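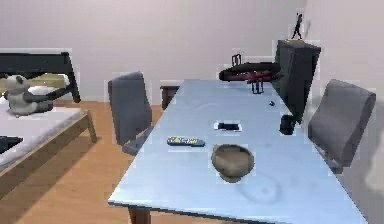

Gralunance is the simulated tabletop cell, and it needs more upkeep than a cell with no grease in it has any right to. Reset it before each batch. The bowl goes at the near end, the remote to its left, the phone and the ball farther back. If the ball has sunk into the tabletop, raise the solver to 40 substeps and reload.

Known faults
Cup collision mesh: patched by Silvia Šimko, twice.
Arm spawn: fails one load in 90. Restart it.
Panda on the bed: not graspable. Stop filing tickets.

Maintainer: Vlastimil Doležal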